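Zundale 机器人社 > 学生项目 > 数据 > Stasiv 倒麦片数据集

Stasiv 倒麦片数据集:说明文件

阅读时间:4 分钟

维护人:Florin Sandu
最后修改:2026年8月17日

中文不是我的母语。如果某个句子读起来奇怪,请告诉我,我会改。英文版的说明还没有写完,目前以这一份为准。

1. 这是什么

Stasiv 是 Sterngate 学院 Zundale 机器人社的一个学生项目。我们用双臂工作台录制早餐任务的遥操作数据,然后训练一个小的模仿学习策略,最后在社团的公开日上演示。这个仓库里放的是第一个任务的数据:拿起麦片盒,移动到碗的上方,倾斜盒子,把麦片倒进碗里,再把盒子放回桌面。

选择这个任务之前我们讨论了很久。有人想做叠毛巾,有人想做插插头。倒麦片看起来容易,可是盒子又大又轻,夹的位置差一点,倾斜的角度就完全不同。碗的边缘也常常被盒子挡住,操作的人要换一个角度看才知道盒角在哪里。对我们社团来说,这个难度刚刚好。

2. 工作台

桌面是拼条木板,四周有黑色铝型材框架,左右两边各装一只黑色机械臂。录制这个任务时,抓盒子的是一只臂,另一只臂停在等待姿势,但是它的关节数据也一样保存。请不要在读取时把它删掉,后面的任务会用到同样的格式。

桌上还有别的物品,它们属于同一个“早餐”布景,每次录制以前由操作的人重新摆放。摆放的位置没有严格的规定,只要求不挡住碗,也不要碰到机械臂的底座。

我们有低角度的画面,也有能看见整张桌子的画面。低角度适合看盒子和碗的距离,全桌画面适合看两只臂的姿势。
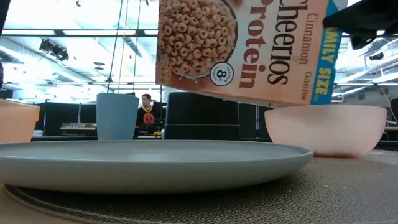
图 1:低角度画面。夹爪夹着横过来的 Cheerios 麦片盒,盒角在碗的上方。

3. 数据的内容

本版本一共有 200 条录制。每一条是一次完整的尝试,从机械臂离开起始姿势开始,到盒子放下、操作的人按下停止键结束。失败的尝试也在里面,没有删除,请用 result 字段来区分。

目录结构如下:

stasiv/
 episodes/ 每条录制一个文件夹
 calib/ 相机和机械臂的标定文件
 notes/ 操作的人写的文字记录
 splits/ 训练和测试的划分
 README

每条录制的文件夹里有这些内容:

video:各个相机的视频,已经对齐时间
joints:两只臂的关节位置和速度
gripper:两只夹爪的开合值,0 表示完全闭合,1 表示完全打开
meta:操作人代号、开始时间、碗的编号、结果

result 字段可以取下面的值:

ok:麦片进了碗,盒子放回了桌面
spill:麦片进了碗,但是有一部分掉在外面
drop:盒子从夹爪里滑落
stop:操作的人自己停止

关于 spill,我们的标准比较宽。掉出来一两颗还算 ok,掉出来一小片才算 spill。两个人标注时意见不同,就由第三个人看视频决定。这个办法不完美,所以边界上的几条请您自己再看一次。

4. 怎样录制

操作的人坐在桌子旁边,用社团自己写的 Vullimix 程序控制机械臂。Vullimix 负责记录、对齐时间和检查文件是否完整。它不包括在这个仓库里,要单独安装。

一次录制的步骤:

(1)摆好碗、垫子和麦片盒,打开盒口。
(2)两只臂回到起始姿势。
(3)在 Vullimix 里选择任务 pour_cereal,填写操作人代号。
(4)按开始键,听到提示音以后再移动。
(5)夹住盒子时先夹稳,再抬高。
(6)倾斜盒子要慢。麦片常常先卡在盒口,然后忽然一起出来。
(7)放下盒子,按停止键,马上选择结果。
(8)用小刷子把桌面清理干净,麦片倒回备用的盒子。

第七步请一定马上做。七月的时候我们有一个下午是全部录完再一起填结果,后来有几条谁也说不清楚,只好重新看视频。
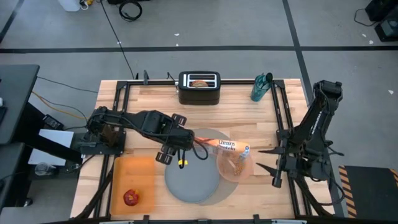 图 2:全桌画面。左臂把盒子倾斜在碗上方,碗里有一小堆麦片;右臂的夹爪张开,没有夹东西。

5. 划分

训练和测试的划分是按录制的日期做的,同一天的录制不会同时出现在两边。请不要随机重新划分。同一天的光线和摆放很像,随机划分以后测试结果会偏高,我们第一次就犯了这个错误,高兴了一个晚上。

6. 已知的问题

窗户的光很强,低角度画面的背景有时过曝。我们试过拉窗帘,可是下午的光还是会从旁边进来。

盒子经过低角度相机前面的时候,会挡住很大一部分画面。如果您的模型只用这一个视角,请先看一看遮挡严重的几条。

盒子的重量没有记录。录得越久,盒子越轻,操作的人也许会改变倾斜的速度。下一版会在每条录制之前称重。

夹爪的开合值在程序更新以前有一点延迟,大约 2 帧。受影响的录制在 meta 里有 gripper_lag 标记。我们没有修改原始数据,请在读取时自己补偿。

盒子被夹多次以后会变软,边上有压痕。我们换过盒子,但是没有记下是在哪一条之后换的,这一点很抱歉。

7. 可以做什么,不可以做什么

您可以用这些数据做课程作业、社团项目和研究,也可以修改后重新发布,但是请保留这份说明文件,并写明来源是 Zundale 机器人社。

视频的背景里可能有社员经过或者工作。他们都同意公开,但是请不要用这些数据做人脸识别或者别的身份识别。如果您想把某一张画面印在海报上,请先写信给我们。

这些数据也不适合用来评价食品机器人的安全。我们的录制里没有力的测量,桌子也没有按照食品卫生的要求来准备。

8. 怎样参加

新社员可以先从标注开始,看懂各种结果以后再学操作。操作之前要由老社员陪同练习,并且知道急停按钮在哪里。发现标注错误时,请在仓库里开一个问题,写上录制编号和您认为正确的结果。不需要写很长。

下一个任务正在讨论,可能是把苹果放到砧板上,也可能是两只臂一起拿碗。有意见的社员请写在 notes/next_task 里面。

联系:Sterngate 学院 Zundale 机器人社,Florin Sandu | © Zundale 机器人社 | 返回顶部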